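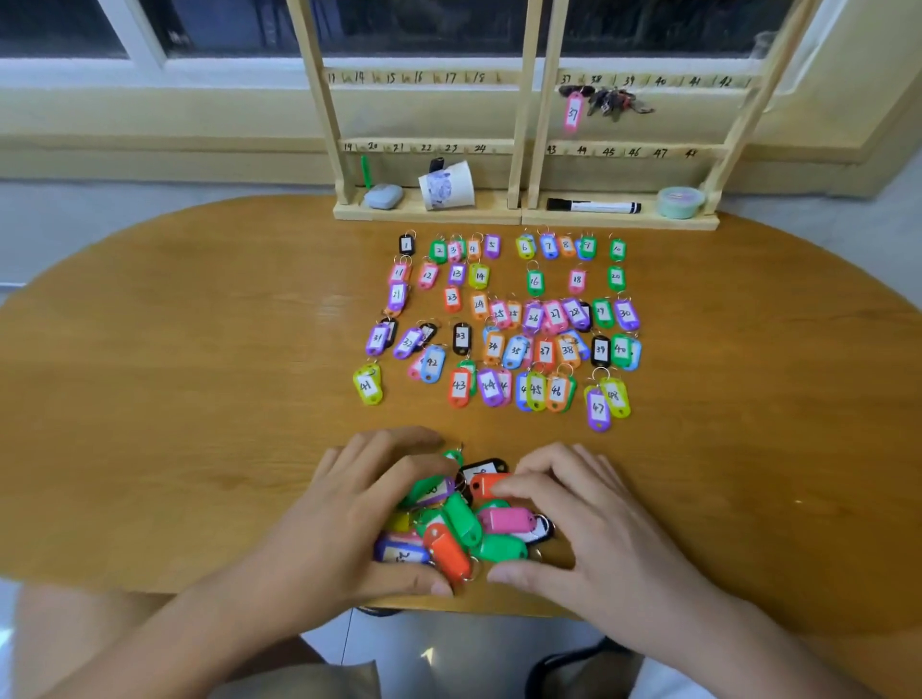

4. Configurar o módulo de perceção (etiquetas numeradas)

Vale para o Derkitley 3 com o pacote Lallitz já instalado. Se ainda não instalou, volte à secção 3. Cena de teste: chaveiro de parede ou de mesa com ganchos numerados, etiquetas de plástico com número escrito à mão.

4.1 Antes de ligar

1. Câmara de cabeça montada, cabo apertado. Ver o LED do adaptador.
2. Chaveiro ao fundo da mesa, etiquetas à frente. As mãos do operador entram pela borda de baixo, por isso deixe ativa a máscara de mãos (hand_mask = on).
3. Abrir o Galli, separador Perceção, carregar o perfil "etiquetas_mesa".

Nota: o perfil antigo do Marek Vlček ainda aparece na lista. Não usar, os limiares são para código de barras.

4.2 Calibrar a leitura dos números

1. Correr "Calibrar plano". Esperar pelo OK verde.
2. Escolher classe GANCHO para os números escritos nas réguas de madeira e classe ETIQUETA para os papelinhos brancos. São duas classes. Quem mistura as duas fica com o 37 da régua e o 37 da etiqueta no mesmo registo, e o planeador manda a garra para o sítio errado.
3. Rotação: permitir 360 graus. Numa pilha há sempre números de pernas para o ar.
4. Confiança mínima 0,4 para etiqueta na pilha. Para etiqueta já pousada em fila pode subir.
5. Guardar. O programa não guarda sozinho!!

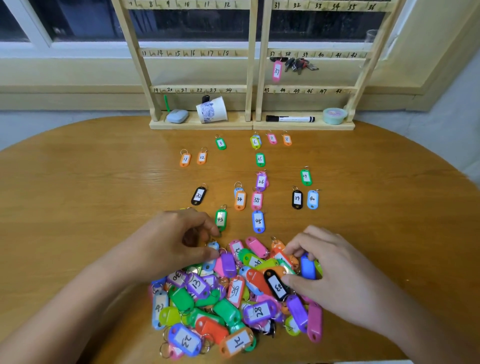 6. Verificar a lista de leituras no painel da direita. Etiqueta virada para baixo ou tapada tem de sair como "desconhecida" — se sair com número, baixar o peso do histórico.
7. Cor não entra na identificação. Há várias etiquetas da mesma cor com números diferentes, e a cor só serve para separar contornos quando estão sobrepostas.

CUIDADO: números repetidos. Podem existir duas etiquetas com o mesmo número na mesa. Com "id_unico = sim" a segunda desaparece do mapa sem aviso. Pôr "nao" e deixar o planeador perguntar.

4.3 Ordem e planeamento

1. Modo "grelha solta". As filas feitas à mão nunca são direitas, o modo rígido falha logo.
2. Lacunas: deixar lugar vazio para número em falta. Não compactar.
3. Prioridade: primeiro as etiquetas soltas, depois as sobrepostas, no fim as que têm as argolas presas umas nas outras.
4. Gancho ocupado (chaves penduradas) marca-se "bloqueado". Um molho grande pode tapar os ganchos do lado, verificar a mao.
5. Simular antes de executar. Sempre.

Atenção ao reflexo do verniz e aos objetos pequenos na base do chaveiro (canetas, copos de papel). Acrescentar à lista de ignorados, senão contam como obstaculo e a trajetória dá uma volta enorme.

4.4 Erros frequentes

E-12: imagem sem plano. Repetir 4.2, passo 1.
E-15: buffer cheio. O limite é 1,096 leituras por sessão, exportar e limpar.
E-21: mão detetada na zona da garra. O braço para e fica parado até carregar em Retomar. Não desligar esta proteção, nem para testes rapidos.

Dúvidas sobre os limiares: Aiman Teoh. Sobre o planeador: Do-yoon Shin, na Tredura.

Revisto 5 jan 2019. Falta ainda a tabela de parâmetros, vai na próxima versão.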